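Week 4: Color and Flooring in Small Rooms
Notes by Raili Huttunen, Manninen Evening School

Welcome back, everybody! I promised to put last week's talk on paper, so I have, with a few things I forgot to say at the time (I always forget something).

Start with the floor. I know the paint cards are more fun, but a floor stays put for years and a wall can be redone over a weekend. Dark floors hold a room down and show every crumb. Bright ones throw their color up onto the walls, and a white wall over a red floor will look pink by lunchtime, as Tyyne found out in her hallway in February.

Where two floors meet, try to put the line at a doorway or along some edge the eye already expects. A strip 35 mm wide covers most joins.

Gray walls are forgiving company for a strong floor. Orange against gray brick reads very warm, and brown wood next to it calms things down again.

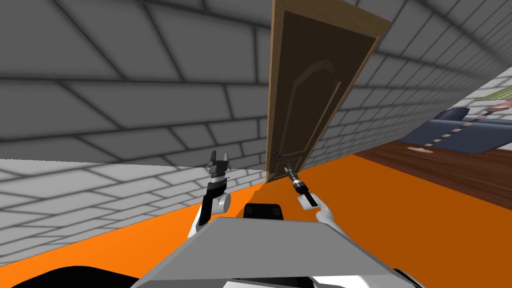

For next week

Bring a sketch of one room at home, with the doors marked, and two floor samples if you can get them. Read page 18 of the Drotlow booklet, and skip the part on varnish, we'll do that together.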